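Notes on Replacing a Kitchen Counter

This entry records the decisions made during the renovation of the kitchen at the Narnell house, which began in July and has now reached its final stage. Several readers of the earlier entries on the roof and the back stairs asked for an account of the costs and the order of work, and both are set out here.

The original counter was installed with the house and had been patched in two places. Repair was considered first. The shop consulted, Manolakis, advised that the cabinets below were sound and could remain, but that the counter itself had lifted along the wall and should be removed in full. Their written quote came to $2,340, including removal, cutting and one return visit. A second quote, from Cliltex, was lower but left out disposal of the old material, and the difference was small once that was added.

Selection of the Stone

Marble was chosen after a visit to the Milum yard on a Saturday morning. The household was aware of the usual objections. Marble marks when lemon juice or vinegar is left on it, and it must be sealed. Granite was the more practical choice and was recommended by the yard. The preference for marble was a matter of taste, and it was agreed that wear would be accepted as it came.

Buyers are advised to see the full slab before paying a deposit. Small samples give little idea of how the veins will run over a longer surface, and two slabs of the same name may differ a great deal. Fine gray veining on white, with some wood kept nearby for warmth, was the look the household had in mind from the start.
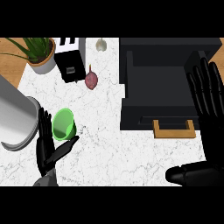 Measuring and Delivery

Measurements were taken twice, once before the old counter was removed and once after. The second set differed at the back wall, where the plaster was uneven. The shop cut from the second set. Delivery was promised within 4 weeks and took almost 9, owing to a fault with the saw. The sink was out of service for part of this period, and dishes were washed in the laundry room.

Care

The sealer should be renewed once a year. Daily cleaning is done with warm water and a mild dish soap, followed by a dry cloth. Scouring powder is not used. Any spill of wine or tomato is wiped up at once.

The remaining work concerns the wall behind the stove, for which 34 tiles have been ordered. The grout color has not been settled.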